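How to Keep a Symptom Diary Your Child's Doctor Can Use

If your little one has been having tummy aches, headaches, rashes or anything else that comes and goes, there is a good chance somebody at the clinic has asked you to "keep an eye on it and write it down." Lovely advice, but then you get home, it's bath time, and you're standing in the kitchen wondering what exactly you were supposed to write. I kept my first diary on the backs of envelopes, and I lost half of them. So let me walk you through the way I do it now, after 3 years of practice and many, many notebooks.

Start with a plain notebook, small enough to live in your bag. There are apps for this too (I tried one called Dilteo for a while and liked the charts), but a notebook never runs out of battery, and a grandparent or babysitter can pick it up without a password. Give each day its own page. Down the left side, write the time. Next to it, write what you noticed, how long it lasted, and what your child was doing just before.

Use your child's own words whenever you can. "My belly feels buzzy" may mean more to the doctor than your best guess at what it meant. If your child is too young to tell you, write what you saw - pulling at an ear, refusing a cup, wanting to be carried.
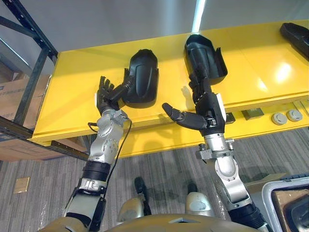 Food, sleep and medicine each get a line of their own at the bottom of the page. For medicine, put down the name, the dose and the time you gave it, even for the everyday things you buy without a prescription. I keep our diary on the kitchen shelf, and it took me a few tries to find a spot where everyone would see it. A bright color helps so much! Something as loud as that glossy yellow shelf, with the black parts standing out against it, is just what you want, so if your shelves are plain like mine, try a yellow cover with a black pen clipped to it.

The evening before the appointment, read through everything and write a short summary on one sheet. Put the thing that worries you most at the top, then your questions, and leave room for the answers. Our first diary ran to 40 pages, and the doctor had 12 minutes, so you can imagine how glad I was of that one sheet. Bring the notebook along as well, in case she wants to look something up.

And please don't save a worrying symptom for the diary. If your child is struggling to breathe, is very hard to wake, or just seems badly unwell to you, get help right away and do the writing later.

Last updated 22 November 2025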